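Bonjour Etornam,

Petit point de septembre sur le coin petit-déjeuner de la maison Nutsugah -- ça avance bien ! Le plateau en bois est en place entre ses deux panneaux clairs, et on a gardé le grille-pain noir à deux fentes avec l'assiette ronde assortie (j'y tenais).

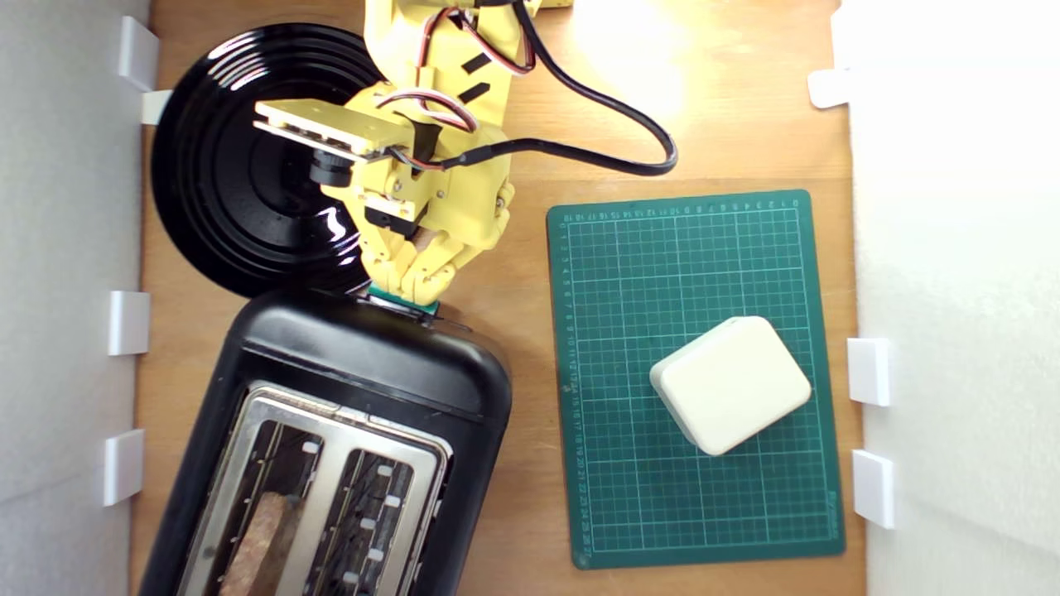
Côté budget, on en est à 1429 euros dépensés, et il reste 182 euros pour la vaisselle. J'attends encore le devis de Brevitz pour les étagères, promis pour mercredi -- je vous l'envoie dès que je l'ai !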